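Skarkex hand gripper

The Skarkex is a hand-held gripper built at the Trorside workshop and used to practice and record grasps on everyday objects. A person carries it by the handle and works the jaws directly, so the tool needs no robot arm and can be taken to any desk, shelf or kitchen counter. It is a wonderfully simple machine, and much of its appeal lies in how easily it comes apart and goes back together.

Setup

A new Skarkex arrives as a handle, a jaw carriage, a set of black fingers and a camera mount. The fingers go on first, hand-tight, with the jaws fully open. The jaws are then closed slowly against a flat gauge, and the fingers are nudged until they meet evenly along their length. Only then are the screws tightened, a quarter turn at a time, working from side to side.

The camera is aimed last. It should see the fingertips through the whole travel of the jaws, which is 90 mm on the standard carriage. Berrada, the checking program that comes with the tool, asks the operator to open and close the jaws 6 times and compares the readings. If they spread by more than 2 mm, the carriage is loose and the setup starts over. The whole job is quick and oddly satisfying, especially when the numbers line up on the first try.

Care

The rails are wiped with a dry cloth after each day of use. Oil is avoided on the open rail because it gathers lint. Every 600 grasps the screws are checked, the fingers are looked over for hairline cracks, and the gauge test is repeated. A worn finger is always replaced together with its partner, then Berrada is run again.

The most common fault is a jaw that sticks halfway. Dust in the carriage is the usual cause, and a soft brush clears it. A jaw that closes crookedly points to a bent guide pin, a cheap part that slides out once the end cap is off.

Versions

The first carriage, known as Lekness, used a single rail and had to be realigned often. The present one has two rails and was introduced in January. Lekness handles still fit it, a thoughtful touch that has kept many older tools in service.

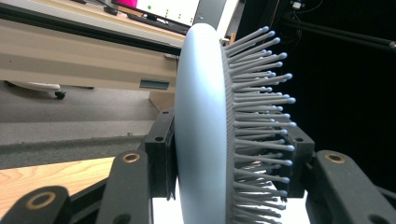 Grip checks with household objects

A hairbrush is a great test piece: one jaw block bears on the smooth blue rim, the other meets the ball-tipped bristles, and the two surfaces could hardly be less alike. The black fingers carry brass-colored ring inserts, which are inspected at the same time as the screws.

Page last revised 1 August 2020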